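Print this page | E-mail this page

September
Posted by the course tutor, Caltwood Evening Classes

Home Interiors for Beginners, Session 4: Lighting a Living Room

Hello again everyone! These are my notes from Monday, typed up for those who missed it (and for those of us who can't read our own handwriting by the next morning, me included).

We started with the big ceiling light, which I'm afraid I was rather rude about. I don't mind them for hoovering or hunting for an earring, but one bulb in the middle of the ceiling flattens everything, your nice curtains included. What we want is light at different heights, and most of it lower than you'd think.

I talk about three kinds. General light lets you cross the room without tripping over the dog. Task light is for reading, sewing, homework. Accent light is the fun one, the little lamp on the bookcase that doesn't do anything useful and makes the whole room feel warmer. Most of the homes in last term's survey sheets had the first and a bit of the second, and that was it. 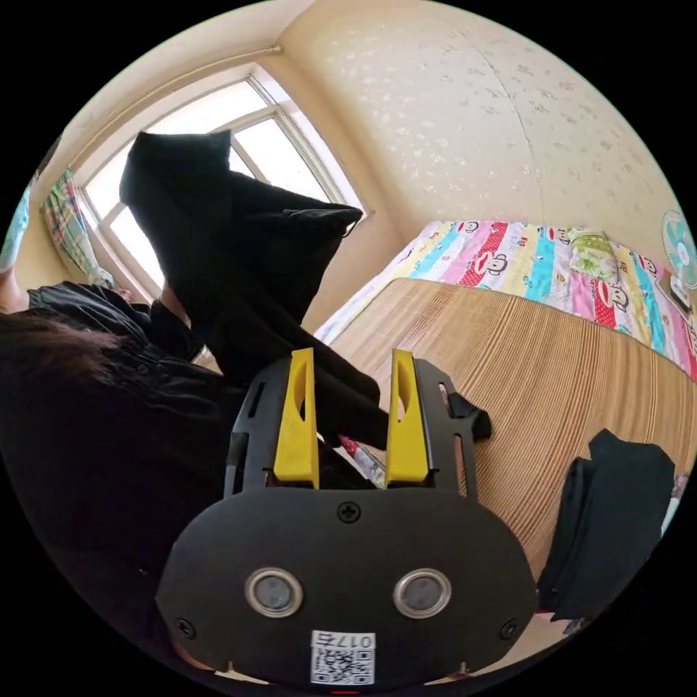

WORKING OUT YOUR LAMPS

Get your floor plan from Session 2 and mark every socket. Then mark where people really sit, even if it's the floor. I did this in my own front room in Wodden and found my reading chair was as far from a socket as it could possibly be, so the chair moved!

A few bits people asked me to repeat:

- Bulbs: look for "warm white" on the box, and stick to it throughout the room. One cold bulb among warm ones looks like a mistake.
- Shades: sit down, then look at the lamp. If you can see the bare bulb, the shade is too shallow or the lamp is too tall.
- Dimmers: check the bulb says dimmable before you buy. I have a drawer full of ones that aren't.
- Spending: our pretend budget is £562 for the whole room, and I'd like no more than £80 of it to go on any single lamp. The Mabaso floor lamp I passed round comes in at £77, so it just squeaks through.

Somebody wanted to know about the Zarnusum pendant in the brochure. It's lovely, and it's also £3269, so we shall admire it and turn the page.

For next week, please try one evening with the ceiling light off and jot down where it felt gloomy. Bring the notes, your plan and a pencil. We'll be doing rugs as well if there's time, so measure your sofa, legs and all.

Print this page | E-mail this page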